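How a Robot Learns to Put Legs on a Stool

Have you ever helped to build something that came in a flat box? Perhaps you pushed the legs on while someone else held the top still. You probably didn't think very hard about it. Your hands seemed to know what to do.

A robot's hands don't know what to do. Someone has to teach them, and one way of teaching is to give the robot a lot of examples to learn from. On this page we look at how people gather those examples at Chuensuk, a workshop in Vurkimville where robots practise household jobs.

What is an example?

When you learned to write the letter g, someone probably showed you how. Then you copied it, again and again. Some of your letters were wobbly and some were neat.

For a robot, one example is a recording of a whole job from start to finish. It has two parts. The first part is what the robot's cameras saw. The second part is how its arms moved, moment by moment. The computer stores both parts together, so that each picture is matched to a movement.
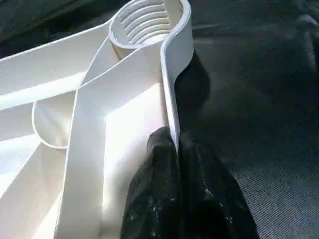

The robot has more than one camera. One looks at the whole job from higher up, a bit like your own eyes. Others are small and sit close to the grippers, which are the robot's hands. A small camera can't see much of the room, but it can see the edge of a piece of plastic very well. When two parts have to fit together, close-up pictures are useful.

Who moves the arms?

To begin with, the robot can't do the job by itself, so a person guides it. At Chuensuk this is often Nantana Saithong. She holds a pair of handles, and when she moves them the robot's two arms move in the same way. If she squeezes, a gripper closes. If she lets go, it opens.

Nantana says the first week was hard. "It is like tying your shoelaces while wearing oven gloves," she told us. "You have to slow down."

The job is done on a black sheet on the floor. One arm holds the plastic top and the other brings a leg to it. Then the next leg is fetched, and so on until all of them are on. 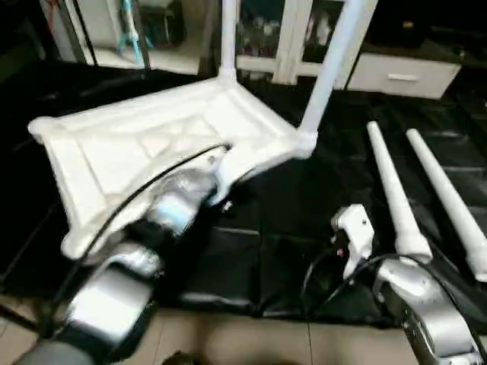
A job like this needs two arms because the top can slide or tip when a leg is pushed against it. Try it at home with a cardboard box and a tube. Push the tube against the box with one hand while the other hand is behind your back, and see what the box does.

Once a recording is finished, Panya Yimyam takes the legs off again and puts the parts back on the sheet. He puts them in a slightly different place each time. If the legs were always in the same spot, the robot might learn to reach for that spot even when there was nothing there.

How many examples?

One is not enough. By the end of June the team had saved 379 recordings of this job. They want 2000. On a good Tuesday they can start at nine in the morning and keep going until lunch, but then everyone needs a rest, and the robot's joints are checked too.

People are often close by during a recording. They fetch parts, move the sheet or watch for cables getting caught.

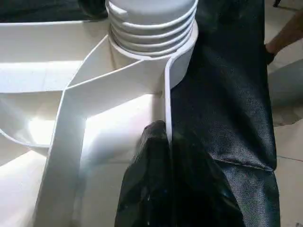 Close-up from a gripper camera. Part of a person's hand can be seen in the top right corner.

What about mistakes?

Sometimes a leg is dropped, or it goes in crooked. Itzel Hinojosa watches all the recordings afterwards and sorts them. She gives each one a label, such as "good", "slow" or "dropped leg". A dropped leg isn't always thrown away. If Nantana picked it up and carried on, the recording shows how to put a mistake right, and Itzel keeps it.

Sorting takes a long time. Itzel uses a computer program called Candska, which lets her play the pictures from every camera side by side.
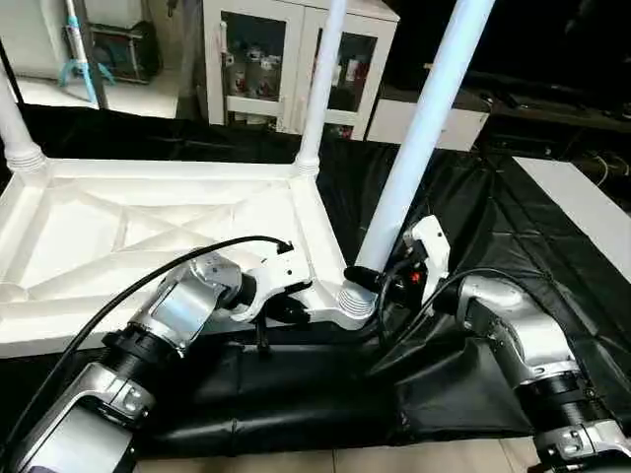

Both arms at work. The right gripper holds a leg beside its socket while the left gripper rests against the edge of the table.

What happens next?

All the good recordings are given to the learning system. This is a computer program that looks for patterns. It compares what the cameras saw with how the arms moved, and it works out a guess: when things look like this, move like that. At first its guesses are poor. The program changes itself a tiny bit and tries again, many times over.

After that the robot has a go with no one holding the handles. Nantana stands near the stop button. If the robot gets stuck at one part of the job, the team goes back and records more examples of that part.

Words to know

Gripper: the part of a robot arm that takes hold of things.
Joint: a place where an arm can bend or turn.
Recording: pictures and movements saved together.
Socket: the hole or cup that a leg fits into.
Label: a word or two that says what is in a recording.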